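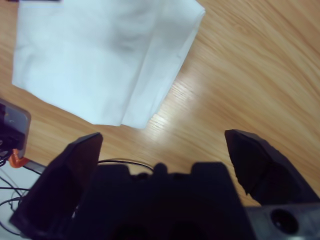
Napkins tonight, before anything else, as they were the part of the laundry with a deadline. Horacio Maldonado wants the table linen for the Losonstead lunch boxed and ready by noon tomorrow, and what I had at six this evening was two bags of it, washed and unsorted. The fold is the one Oriana Ulloa laid down last year: long edge to long edge, press, then short edge to short edge, hem side inward. The first fold is easy. The second is where the error shows, and it shows as a ridge down the right half with a corner that comes out ragged where it should be square. A doubled panel that lies flatter and brighter than the rest of the cloth looks fine from a standing position. Put a ruler along the side and it runs off at an angle. I have decided the cause is the hem. The Flellholm napkins are hemmed on a machine that pulls the corner, so the cloth is never a true rectangle, and a fold that registers on the edges will carry the error through. Registering on the center crease would be better, if the crease were in the center.

I tried three methods.

First method, edges. Fast, and the result is acceptable from the front. Stack height is uneven by the time there are ten of them.

Second method, corners. Pin one corner with the left hand, bring the opposite one over, then correct the remaining pair by half the difference each. Slower. The stack is level but each piece has a slight twist in it, and a twisted napkin opens out on its own when it is set down.

Third method, press first. Iron flat, fold once, iron, fold again, iron. Level stack, no twist, corners within a couple of millimeters. It takes more than double the time of the first method. I used it for the 11 that go on the head table and the first method for everything else. Oriana would not approve, but Oriana is in Skalville until the end of the month.

Ironing notes, so that I do not have to work this out again in September. Cotton setting, steam off, cloth damp from the spray bottle. With steam on, the doubled layer takes the heat unevenly and the inside face stays rumpled under a smooth outside. Let each piece cool before it goes on the stack. I did not do this for the first few and they took a print from the ones above.

The table is the wrong height for it. It is a good table for folding, smooth enough that cloth slides when pushed, but that same property is a nuisance at the pressing stage, when the cloth should stay where it is. A cotton sheet under the work would fix it. The overhead light also throws a glare off the finish, and white on a bright patch is hard to judge. I moved to the other side for the last part of the job and found two creases I had missed. Both redone.

Renato Huenchumán called at half past seven about the invoice. The Garrido replacement set is 1,960 delivered, and the same set without the runners is 1,299. I told him without. We have runners. He then asked if we had counted the runners recently, and I said I would look, and I have not looked. They should be in the flat drawer under the glasses. If they are in the same state as last time they will need a wash on their own, cold, and that is another evening.

Stopped for soup at eight. Lentil, from the freezer, too salty. I have written "half the stock cube" on the lid of the remaining tub, for all the good it does after the fact.

After that, the shirts.

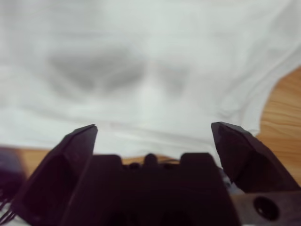 Last changed: September, 10:40 p.m. (added the paragraph on sleeves)

White T-shirts are a different problem from napkins. No edge on them is straight. The armhole side comes in as a curve, and the hem along that curve is thicker than the cloth next to it, so when the side is folded in toward the middle it wants to stand up. Flattening it by hand works for as long as the hand is on it. The knit also bunches. A wide soft crease will form across the body as soon as the cloth is pushed from below, and pushing harder only moves it along. The correction is to pull from the two sides at the same time, lightly, and stop before the fabric stretches.

Order of operations as it stands after this evening:

Face down, neck away from me. Smooth from the center outward, never from the bottom up.

Right side in by a third, sleeve turned back on itself. Same on the left. The two sides should meet or overlap slightly. If there is a gap, the thirds were judged from the hem, and the hem on these is wider than the shoulders.

Bottom up to just short of the neck, then in half again. The finished piece should stand on its fold when it is put in the drawer. If it leans, the second fold is too loose.

Sleeves. I had been folding them before the sides, which puts four layers at one point and makes a lump. Turning them back after the side is in gives a flatter piece and costs nothing. Horacio Sosa does it that way, and I argued with him over it in the spring. I will have to tell him.

I did not iron the shirts. Knit does not repay it, and the creases that matter are the ones put in by the drawer. The older shirts have lost some shape at the neck and will not lie flat by any method, so they went in the pile for painting clothes. That pile is now larger than the amount of painting planned for this house.

Storage. Shirts upright in the second drawer, folds up, oldest at the back. Napkins in the long box with tissue between the layers, head table set on top, lid taped on one side only so that it can be opened for a check. I wrote the contents on the short end of the box this time, where it can be read from the shelf. Last time it was on the lid and the box sat under another box.

Cristóvão Guerreiro is coming for the box at eleven, an hour before Maldonado wants it. He has the van until one. The tablecloths are already with him, rolled on tubes, and I am told they arrived without a crease, which I will believe when I have seen them on the tables. He is also bringing back my long ruler. I did the whole of this evening with the short one, moving it along and marking the cloth with a pin, and I would put a good part of the angle error down to that.

Left over for tomorrow: count the runners, call Renato back, buy spray starch (the plain one, the scented one left marks), find the missing cap for the iron's water tank. The iron leaks without it if it is tilted, and I tilt it.

Knees fine. Lower back less so, from the table height. Put the kettle on at a quarter to eleven and went up with the tea.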